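Tavgate Community Rooms
Filed under: Funder updates

Progress report to the Khokhar Fund, 30 June 2022

Dear all,

I'm so pleased to be writing this one, as the spring has been a lovely busy stretch for us at Tavgate and I hardly know where to begin (with the roof, I suppose, as you paid for most of it!). The last of the slates went on before Easter and the back corridor no longer needs its row of buckets.

Bookings have picked up beautifully. We had 277 through to the end of term, against 100 in the same months last year, and the lunch club now feeds 52 people on a good week. The new chairs and tables came from Mado and everyone likes them, though the chairs are heavier to stack than we'd hoped.

One thing is behind. The kitchen extractor should have gone in by January, but Vanix had trouble getting the part and we are still waiting for a firm date. We have £600 left in that line and would like to carry it over, if you are happy with that.

Do come and see us over the summer, there is always a pot of tea on.

With warmest thanks,
Rochelle Ellery
Centre Manager

Sign up to our newsletter for news and room offers. You can unsubscribe at any time.

© Tavgate Community Rooms | Contact us | Back to top

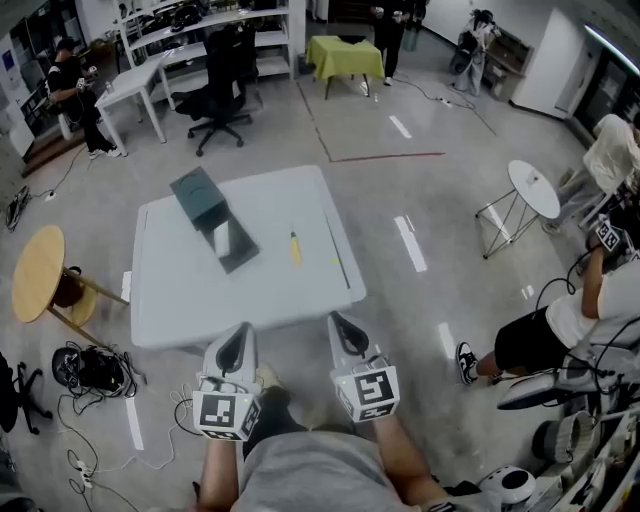 One of the large white tables.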